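I keep getting asked how I set up the shape sorter tray for our toddler hour at the Stustham toy library, so I'm finally typing it up. It's a simple activity, but it took me most of a winter to stop making it harder than it needed to be. I used to dump every piece on the rug, put the sorter in the middle and wonder why everyone wandered off to the play kitchen.

## What you need

- a chunky shape sorter with the holes on top
- a tray or shallow bin, plain and dark if you can get it
- a damp cloth and a dry one
- a bag or box for the pieces you're holding back

Any sorter will do. I like the block kind, where the pieces stand up in the holes and you can still see most of them after they're in. The box kind that swallows the shapes is fun too (that clunk!), but once a piece is gone it's gone, and a child who's stuck can't look at the finished ones for help.

For the tray, I'd look for sloped sides. Pieces slide back toward the middle when they get knocked, and small arms can rest on the edge. I got one from Bandby, the junk place by the bus station, for $6, and the man threw in a second one that I still use for paint.

## Step 1: Wipe everything down

Do the tray first, while it's empty. Damp cloth, then dry cloth, and get right into the seams where the floor meets the walls. Dark surfaces show every crumb and speck, and they show them again five minutes later, so don't chase perfection. I wipe once before we open and once at the end and leave it at that.

Then the pieces. Warm water, a drop of dish soap, and an old toothbrush for the holes in the sorter. The star is always the worst one. Cracker dust gets packed down in the points and you really have to work the bristles in there. Let it all dry on a towel, holes facing down.

## Step 2: Put the sorter at the far end

This was the thing that changed it for me. I used to set the sorter right up against the child's tummy, and they'd lean on it, or pick up the whole block and hug it. Now it goes at the far end of the tray with its long side facing whoever is playing, and there's a good stretch of bare floor in front of it. They have to reach a bit. The reach slows them down, and slow is when the looking happens.
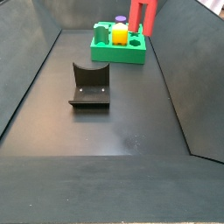

I also leave some shapes in from the start. A sorter with every hole empty is a big ask for a two-year-old, because there's no clue what "done" looks like. A few already standing in their places and a few holes open is much friendlier. Kids who have never seen one before get the idea right away, and kids who have will usually pull everything out first, which is fine too. Pulling out is half the game at that age.

Tall shapes are good ones to leave in, I think. An arch or a cylinder is easy to see from the near end of the tray, and easy to grab when somebody decides it's time to start over.

## Step 3: Choose which holes to leave open

I try to leave open one hole that's easy to name and one that's a bit strange. Stars are the easy one – every child who comes through our door knows a star, even if they can't fit it. The strange one might be a flower, or whatever you want to call that rounded, bumpy shape. We've had "cookie," "cloud" and "foot." I don't correct any of them.
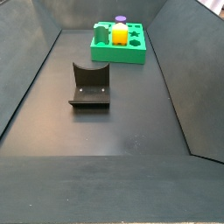 If you have a child who gets upset when things don't fit, go easier. Leave open a round hole, hand over the cylinder, and let them get a win before you bring out anything with points. A cylinder doesn't care which way you turn it. A star does, and it's maddening when you know you've got the right hole and the thing still won't drop.

My friend Benedetta Marchetti does it the other way with her preschool group, by the way. She leaves the hardest holes open and takes everything else off the table. Her kids are nearly five and they love it. Mine would riot.

## Step 4: Hand over one piece at a time

Keep the rest in your bag. I know it feels stingy! But one piece in the hand and a couple of open holes is a real puzzle they can hold in their heads, and a pile of shapes is just a pile.

I hold the piece upright, the way it would stand in the sorter, and I wait for them to take it. I don't point at the hole. I do say what it is, something like "here's an arch, it's got two legs," and then I try very hard to be quiet. Count to 90 in your head if you have to. I've watched grown-ups (me, I mean me) jump in after about a breath and a half, and then the child just hands the piece back and waits for you to do it.

Arches are my favorite piece to start with. They're easy to hold by the sides, they stand up on their own, and they can be a bridge or a tunnel when the sorting gets boring.
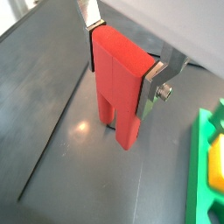
*The red arch, held upright by its two sides with the legs pointing down.*

A few things I say when someone gets stuck:

- "Try turning it."
- "Can you feel the edges?" and then run a finger around the hole together
- "Want to try a different one?"

And if they push and push at the wrong hole, I let them, for a while. You learn a lot about a star by trying to shove a bridge into it.

## Step 5: Lift, line up, let go

For kids who've got the matching part down but can't get the piece to drop, I break it into those three words and say them out loud. Lift it up high over the sorter. Line it up with the hole. Let go.

The lifting matters more than I used to think. Little ones tend to drag the piece along the floor of the tray and bump it up the front of the sorter, so it arrives tipped over, and then of course it won't go in. If they lift it clear first, they can look down at the holes and check before they commit. Some of them start doing a sort of helicopter noise. I encourage the helicopter noise.

Letting go is its own skill. You'll see a child get a piece sitting perfectly and then pull it right back out because their fingers didn't open in time. Tap the top together, say "stay there," and take the hands away.
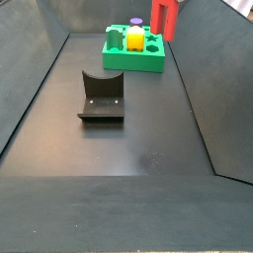
*Lift: the red upside-down U is up above the sorter, with the star hole and the rounded one still open.*

## Step 6: Empty it and go again

When the last piece is in, we clap, and then out they come. I let the child choose which ones to take out and which to leave for the next person. That way the tray is a little different every time and I didn't have to plan it.

If you've got siblings sharing, give one the taking-out job and one the putting-in job, and swap when it gets loud.

## Making it harder

Once they can do it with their eyes open, there are lots of ways to stretch it:

**Turn the sorter.** Spin the block so the short side faces them. All the holes are the same but everything's in a new place, and it throws them more than you'd expect.

**Feel only.** Put a piece in a sock and have them guess the hole before they pull it out.

**Color calls.** Ask for a color in place of a shape. Watch out if your sorter has two greens, as we once had a very heated discussion about which green was green.

**Wrong on purpose.** Hold a piece over a hole it can't possibly fit and ask if you're right. They adore telling you you're not.

## Putting it away

Count the pieces back into the bag before anybody puts on a coat. I tape a scrap of paper inside the lid of the box with each shape traced in marker, and I lay the pieces on the tracings. If there's a gap I know what to look for. It's usually under the radiator.

If one does go missing, keep the sorter. We ran ours for all of September without its star and the kids just decided that hole was where you kept the raisins. So, back to the toothbrush.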